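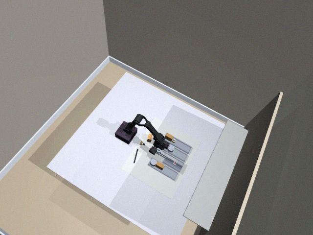 Should a long road trip be planned by distance or by time?

By time, measured in hours at the wheel, with distance kept only for working out fuel.

Most touring guides still divide a route by miles. The guide issued by Testar does this for the loop out of Mevovari, and sets 400 miles as a standard day. On the paved section that figure is reasonable. Past Trastico the road narrows, the surface changes to gravel, and the same 400 miles take almost 14 hours. A driver who books rooms from the guide will reach the second one after the kitchen has closed.

Hours are the better unit for three parts of the plan. Daylight is counted in hours. So is fatigue. So are check-in desks, ferry gates and fuel stations, and the one at Didenko shuts at 17:00 in April regardless of how far anyone has come.

My own limit is six hours of driving per day, with 2 long stops. Speeds for each section should come from the slowest vehicle likely to be in front, which on grades is a loaded truck. Posted limits are of little use here – they describe the road when it is empty and dry.

The usual objection is that times vary and miles do not. This is correct, and it is a fair reason to print miles on a map. A schedule has to carry the variation somewhere. If it is left out of the plan, it comes out of dinner or sleep.

Guides could fix this with one extra column giving a slow time and a fast time for each section. Until they do, I pencil mine in the margin and book rooms by the slow one.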